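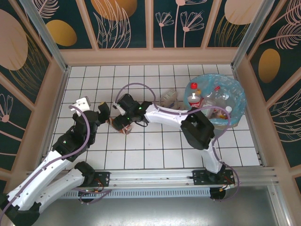 Right arm cable pulls tight when reaching to the middle of the tiles

Posted by Joscha Wegener

I look after a two-arm sorting cell at Plastix. Both arms sit on the front rail and pick up wrappers and bottles, which go into a blue bag on the right side. The purple cable on the right arm goes up over the gripper, back along the forearm and across the elbow, then loops down near the base. When that arm reaches left of center for a wrapper, the cable goes tight and the gripper drops out with a comms error. It did this 7 times yesterday. The left arm is fine. Do I need a longer cable, or is it how I tied it?

Hye-jin Moon

Try the ties before you buy anything. Power down, take off every tie between the wrist and the elbow, and move the arm by hand to its farthest reach. Leave 40 mm of slack at the wrist in that pose and tie it again, snug but not pinched. Do the same at the elbow. Then run the arm slowly through its whole range at 15 percent speed and watch the loop by the base. It should not catch on the bag or the edge of the rail.

Also check the plug at the gripper end. If it has been pulled a few times the pins may be loose, and it will keep dropping out even with enough slack.

Gyu-bin Pyo

Had this at Janstead, was the plug. Swapped it and no more errors.

Anoma Navaratnam

Agree with Hye-jin. I would also cover the red and orange wires at both bases while the power is off. Ours rubbed through on the edge of the rail in December. And move the bag back a bit if you can, the elbow swings close to it.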